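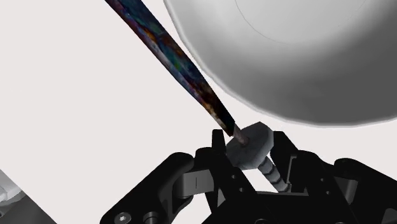

Will Lendale play its home games at the Nisbet Arena this season?

The Lendale Kestrels will play every home game at Nisbet Arena, starting with the opener in October and running through the last weekend of the regular season in March.

2 min read

LENDALE — The Lendale Kestrels junior hockey club is delighted to announce that it is coming home. After a full season of borrowed ice across the river in Kando, the team will be back at Nisbet Arena this fall, and we could not be happier to be sharing the news with the families, billets and longtime ticket holders who made that drive with us all winter long.

The arena closed for the replacement of its ice plant, a job that grew somewhat once the old floor came up and the crew got a good look at the piping underneath. The new plant is now running, the boards and glass have been replaced from end to end, and the home dressing room has gained a proper drying room for equipment (anyone who has walked past the old one in February will understand how pleased the players are about that).

There are changes on the public side of the glass too. The east stand has been rebuilt with 485 seats, all of them with backs, and the cold metal benches that used to run along the top rows are gone for good. Accessible seating has moved down to the concourse level, close to the main doors and the restrooms, and the canteen will open from both sides so that the line no longer blocks the stairs at intermission.

Last year's season ticket holders will have first choice of seats. There were 258 of you who stayed with the club through the year in Kando, and every one of those accounts will be offered a seat as near as possible to the old one, at last season's price. Letters with a seating map go out in August, and whatever is left will go on sale to the general public in September, at the arena box office and at the Helari Sports counter on Main Street.

The Kestrels open at home against the Kando Millers, which feels right to us after all the hospitality they showed. Doors open at 6 p.m. and the puck drops at 7. Before the game there will be a short ceremony at center ice, and the minor hockey teams from Lendale and Kando will skate together in the first intermission. Children under seven get in free that night — they will still need a ticket, so please stop by the box office ahead of time if you can.

Free public skating returns to Nisbet Arena as well, with 3 sessions planned ahead of the opener so that everybody in town has a chance to try the new ice. Times will be posted at the arena doors and in the club newsletter. Skate rentals will be available, and helmets are required for children.

The club would like to thank Helari Sports, which has renewed its sponsorship of the team, and the staff of the Kando rink, who found us practice ice even when their own schedule was full. Parking at Nisbet Arena remains free, with the overflow lot behind the curling rink open on game nights.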